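14/08/2018
Sistavico again

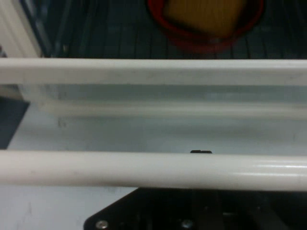 White bars, pale plastic.

Spent most of the evening with the new version of Sistavico, the calendar printing site Montserrat swears by. She made one for her parents in January and has been at me ever since. The update email promised a "smarter layout". I have read that phrase before, from Tuhumury, right before it put my uncle's head on the fold.

So I uploaded the whole folder, 3,589 pictures, and let it choose. It took almost 2 hours. What came back was 5 pictures of the same hillside at Ploselance, all in a row, and nothing from the wedding. I pressed Shuffle and got the hillside again in a different order. Smarter than what?

The cropping is better, I'll give them that. You can drag the edge now and it stays where you put it. The text boxes still jump when you change the font, and there are only 3 fonts, one of them the curly one no adult should be using. Undo works once. After that it grays out and you're on your own.

Also they want an account before they'll tell you the price of shipping. I don't see why a shipping price needs my birthday. I put in a wrong one and it let me through, so I doubt anybody's checking.

Wrote to support about the missing wedding. Hedvika Doležal wrote back fairly fast, polite, and told me the automatic pick "learns from your choices over time". I've made no choices, that was the idea of letting it pick. Asked her whether I can export the project to Dutum if I give up. No answer to that one yet.

Montserrat says I'm being difficult and should just place them by hand, as she did. Then what am I paying for? Saved the draft anyway. Have to find a cover picture without the hillside in it.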